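Re: [closo-users] Hand stops above the bins, then "no path to approach pose"

On Sunday a list member in Blackburn wrote:
> We have moved from our old planner to Closo 7 and are trying to pick small packets out of open-fronted blue bins. With one packet on the flat table everything plans. As soon as the target is in a bin, the arm goes to its hover pose, stops there and prints "no path to approach pose".
>
> I have turned collision checking off to see what happens and it plans every time, so I suspect the scene is wrong and the arm model is fine. We also get picks proposed on the table where there is nothing to pick.
>
> Which part should I look at first? Same layout as yours, Franka arm on the right, bins along the back.

Thanks for trying it with checking off before posting, that saves a round of mail. Please turn it back on before you run anything near the bins.

You are most likely seeing two faults at once. The planning failure comes from the scene, as you guessed. The picks on the bare table come from Demik, and they need fixing first, as some of those false objects are handed on to Closo as obstacles.

Our bench at Gredadlow has the cardboard sheet over the slats, a wrinkled light blue cloth behind it and blue bins in a row at the back. Blue on blue is a poor choice for anything that works on colour. We have kept it because it shows up faults early.

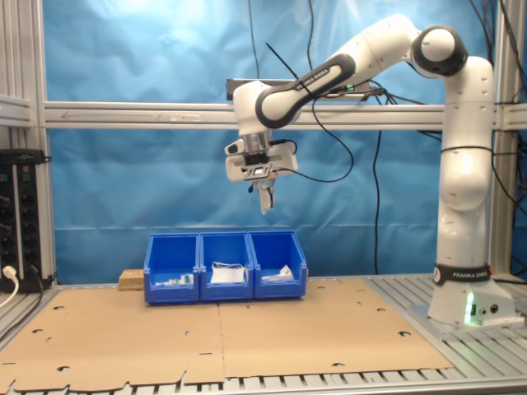

1. Stop Demik proposing picks on the cardboard

The sheet is die-cut, so it is full of small dark holes. Through each hole the depth reading is either missing or comes from somewhere under the sheet. Demik fills missing depth from the neighbouring pixels by default, and the fill leaves a small raised rim at the edge of the hole. To the grasp scorer that rim is a thin flat object.

Set fill_depth to off in the scene file and set min_height to whatever your thinnest packet needs. Then record an empty table and look at what is still proposed. I did this on a log of 464 views and 274 of them had at least one false pick with the fill on. With the fill off I was down to 28, nearly all along the jagged front edge where the cardboard stops and the slats begin. I cropped the work area back from that edge and have not looked at the rest.

If you need to pick close to the front, don't crop. Give the table plane its own mask instead. It is slower to set up and you will have to redo it whenever the sheet moves.

2. Check what Closo thinks the hand is

The stock hand model has the standard fingers and nothing else. If you have changed the fingers, or put a camera on the side of the hand, the model needs to say so. A longer finger that is missing from the model will touch the table before Closo expects it to. A camera body that has been drawn too big does the opposite and blocks poses that are perfectly good.

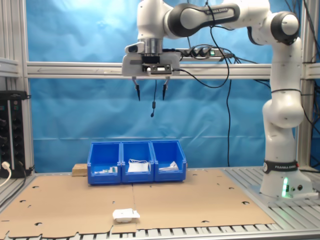 Cables are the awkward part. Closo has no model of a cable and I don't plan to add one. What I do is put a plain cylinder under the hand wherever a lead can hang, and mark it "soft", so that it counts against a path without ruling the path out. Leads that loop from the hand back along the forearm I leave out altogether, and limit the last joint so that the loop can't be wound round the wrist.

Be careful with the soft flag. It is read once when the scene loads. If you change it while the planner is running, the viewer will show the new value and the planner will go on using the old one. This is a bug, it is mine, and it is on the list for the next release.

3. Model the bins as walls

I think your actual error is in this step. When you import a bin from a mesh, Closo 7 wraps it in a convex hull unless told otherwise. A hull closes the top and the open front, so the bin becomes a solid block and any pose inside it is in collision. The older planner you came from kept the mesh as it was, which would explain why the same files worked there.

Either set hull to none, or build each bin from five boxes: a floor, a back, two sides and a low front. I use the boxes. They check faster than the mesh and it is easy to see in the viewer when one is in the wrong place. Pad the walls by a couple of millimetres at most. With three bins side by side the padding on two neighbouring walls adds up, and a narrow bin soon has no room left for the fingers. 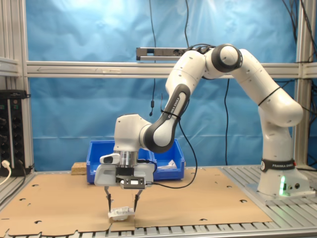 Test it in this order. Put one target on the open cardboard, with the bins in the scene, and plan straight down to it. Then keep the target where it is and ask for a path that lifts and passes over the bins. Only when both plan cleanly should you ask for a pose inside a bin. If the first one fails, the trouble is in the hand model or the table plane and there is no point in looking at the walls yet.

Also make sure the scene file lists the bins that are really on the table. Closo does not compare its scene with what Demik sees. If you take a bin off and leave it in the file, the arm will politely go round nothing all day. Small fixed things count too. We have a little light brown block at the back next to the left bin, and it has its own box in the file.

4. Tilt the approach

For a low target near the back wall of a bin, a straight vertical approach often won't fit the hand housing. Allow some tilt towards the open front by setting approach_cone to 15 degrees, and let the planner choose. Above 25 degrees, the side camera becomes the thing most likely to hit a wall.

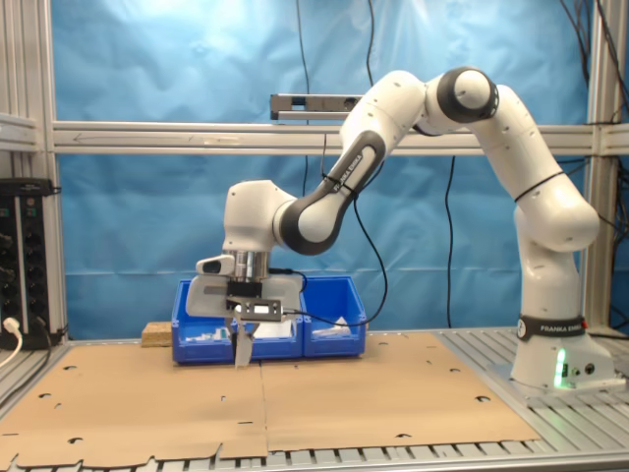 Do I need to run Demik again once the fingers are inside the bin?

Leave it stopped until the hand is back at hover. With the fingers and housing in the way, the fixed camera loses much of the bin and the object mask tends to jump to a finger. Closo keeps the last target pose it was given and closes on that.

If it still fails after step 3, send me the scene file and the planner log with verbose set to 2. Please attach them as files, as the list software breaks long lines and I can't load a scene that has been pasted into a message.

Step 3 will go into the upgrade notes. The change to convex hulls was listed there, but only as one line under speed improvements, and it needs its own entry.

Closo maintainer, Gredadlow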